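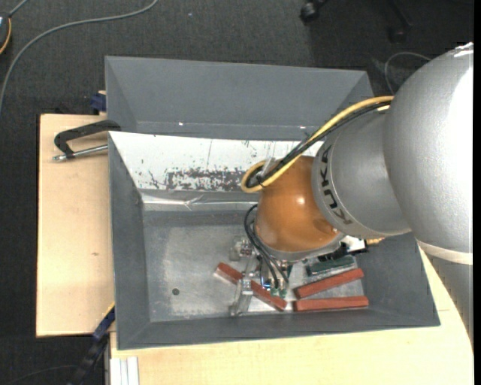
A book that thin can't have lettering on the spine, Dendent says, and if I want lettering I should either write more story or pay for heavier paper. I have been turning that over for five days now and I'd like a second opinion from people who don't sell heavier paper.

Some background. I wrote and illustrated a picture book about a goat who runs a post office. Paperback, stapled, square. Dendent is printing it, 240 copies, with the launch in August at the library in Fovby. I was perfectly happy with stapled until I took a proof into Matos, the bookstore on the main street. They were very nice about the goat. Then they turned the book sideways, looked at the place where a spine would be if I had one, and said they'd be glad to carry it "face out, when there's room." I have been shopping at Matos for years and there has never been room.

So do I really need a spine? Dendent can do glued binding at the page count I have, but they won't print on it. A blank spine seems to me like a stapled book that cost more. The heavier paper would make it thick enough for the title, but the quote went up by enough that I closed the laptop and went for a walk.

Has anybody sold a stapled picture book in an ordinary store? Or should I give in?

Asked in Self-Publishing > Children's Books
Tags: picture books, binding, bookstores, launch

3 replies

Accepted reply
I've done it both ways. My first was stapled and my second was glued with a title on the spine, and the stapled one sold better, mostly because it was the better book. Store sales were a small part of either.

Look at where your copies are going to go. At 240 you'll probably sell a big chunk at the launch, more to relatives (they'll want it signed, and they'll want a discount for being related), and then school visits and craft fairs. All of those happen on a table, with the cover facing up. The spine only matters on a shelf, and you have one store.

What worked for me with stores was a small counter stand. I bought mine from Brikex, the clear kind that holds six copies, and offered it along with the books on consignment. Shops that swore they had no shelf room found some space next to the register. Ask Matos before you buy, though. Some places hate anything on the counter, and you'll own a stand forever.

Two things to check with Dendent while you still have the proof. Make sure the center spread lines up across the fold, and look at the inside margins on the middle pages, which get trimmed a bit narrower than the outer ones on a stapled book. My heroine lost part of an ear that way. Children mentioned it at every reading.

Keep the staples, spend the money on a better cover stock.

(14 found this helpful)

Reply
hardcover

(0 found this helpful)

Reply
Going to disagree a little with the accepted reply. If you ever want libraries to take it, ask yours now, before you print. Ours wouldn't shelve stapled books in the regular picture book section and put them in a bin with the magazines, where they got chewed. You're launching in a library anyway so the children's desk is right there.

Also please don't add story to make a book thicker. I did. My editor friend calls it the part where the bear goes shopping, and she's right, the bear had no reason to go shopping. If you need pages, use endpapers, a dedication page, a map, or a page where the kid writes their own name. For a post office goat I'd put a letter to fill in at the back. Costs you some drawing time and the plot stays alone.

(5 found this helpful)

Comment from the original poster
Thank you, all. I asked at the children's desk and they'll take stapled, two copies, no bin. Matos is thinking about the counter stand. I'm staying with staples and adding the letter page at the back, so now I have to draw a stamp. Also checked the center spread, and the goat's left horn was a good bit lower than his right, so Dendent is sending another proof.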